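Prekholm Guest House, Litlow
Room and Common Area Safety Checklist, with Comments
Aug 8, 2023
Completed by: site safety lead

1. Smoke alarms: PASS
Every alarm sounded on the first press, including the one over the back stairs that gave us trouble in March. So pleased with this! The new sealed units are a huge improvement.

2. Fire extinguishers: PASS
Gauges in the green, pins and tags in place. The kitchen unit still hangs a bit high for shorter staff. Please lower the bracket.

3. Wall hangings and fixings: PASS WITH COMMENT 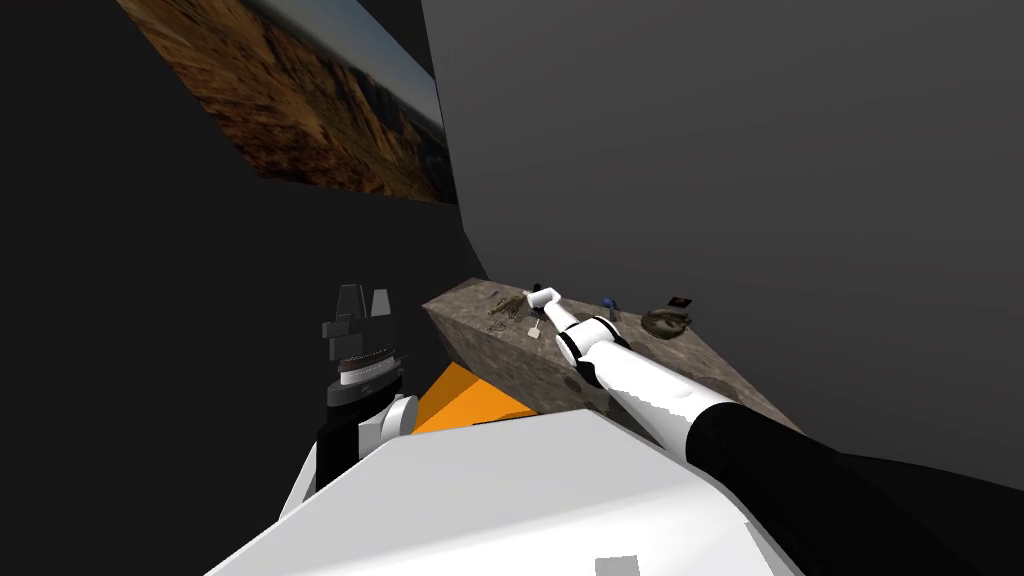
Fixings are my favorite part of the round, because a good one will outlast the paint. Anything heavy over a seating or serving area needs two anchors into solid wall, and the hanging wire gets a tug by hand. Big landscape pieces like the desert canyon on the dark wall go on the twice-a-year list, along with the mirrors in the Strand rooms. Small frames can wait for the annual check. Replacement anchors are in drawer 3 of the workshop cabinet.

4. Walkways and exits: PASS
Main route is 800 mm clear at its tightest point, the linen closet door. Great work by the morning crew keeping carts out of it. Exit signs lit, both doors open fully with one push.

5. Hot water: ACTION
Upstairs taps measured 125 °F at the basin. That's warmer than I like for guests, so the mixing valve wants turning down a touch. Retest after adjustment and write the new reading on the sheet by the boiler. 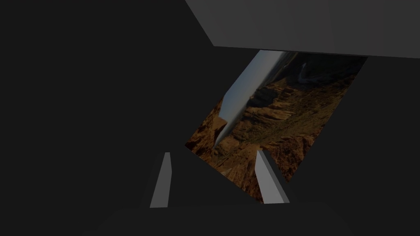
While you're at the boiler, check the drip tray too. It was dry today, and I'd love to see it stay that way through the busy season.

6. Counters and fixed tables: PASS WITH COMMENT
Lean on each end and feel for movement. Run a palm along the front edge for chips, and look underneath for loose brackets. Square-edged slabs get corner guards wherever kids are likely to run past.

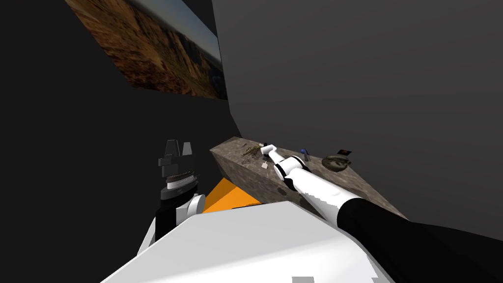

Item 6: stone-textured countertop with thick, squared-off edge.

7. Electrical: PASS
Outlets tight, no scorched plates, GFCIs tripped and reset. Work order 2265 (hall light switch) can be closed. Drirnside did a lovely neat job on it.

Still open: extinguisher bracket, mixing valve.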